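08/05/2024
Dorottya Lengyel

Back on the counter task after a morning of arguing with the planner. Skukwood, the new planning layer, is meant to spare us the hand-written waypoints I did in March. I don't trust it yet. It draws a lovely path on the screen, all smooth curves, and then the left arm gets to the orange bowl and everything depends on where the perception side thinks the fork is. A fork is a rotten thing to estimate. It's shiny, it's thin, and the depth map gives you half a handle and a guess. Mine had it floating above the rim for a good part of the morning. 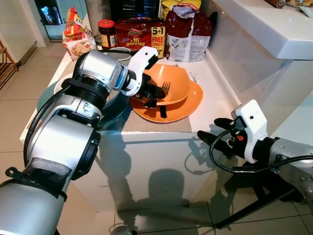

I turned the replanning rate down to 2 a second and the jitter at the wrist got better, so Poltmont's claim that faster is always safer can go in the bin. I also put the pose filter window at 12 readings, which I chose by fiddling and can't defend. The release notes talk about "semantic grasp selection". As far as I can see this means a label and a score, and the score for the fork and for the dark handle beside it were so close that a shadow could swap them. I've asked for the raw scores to go in the log. I'd sooner read ugly numbers than a green tick.

The other thing that bothers me is the arm that isn't doing the picking. The planner treats it as a fixed obstacle with a fat margin and loses half the counter to caution.
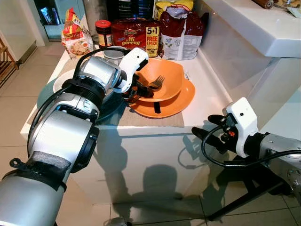
Laaksonen thinks I'm being unfair, and wrote back that the margin is a config value, that I'd never touched it, and that Drollovton ran 600 plans with it halved and had no self-collisions in simulation. In simulation – well, yes. Their cables don't hang down in simulation. Ours do, and the collision model hasn't heard of them.

Still, I halved it.

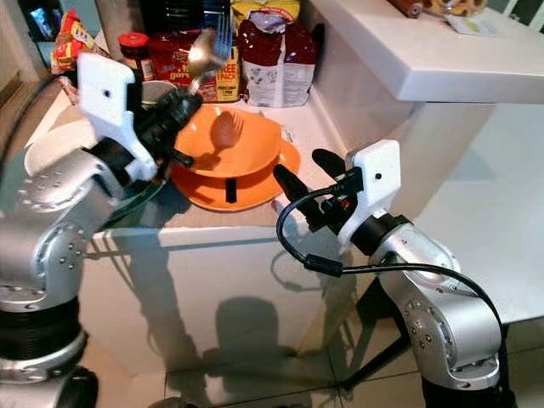 Planning time dropped to under 100 milliseconds, which I didn't expect and will check again with the timer moved outside the call. Must also add a rough capsule for the cable, and find out why the log stamps drift between the two arm drivers. Not merging anything until that's sorted.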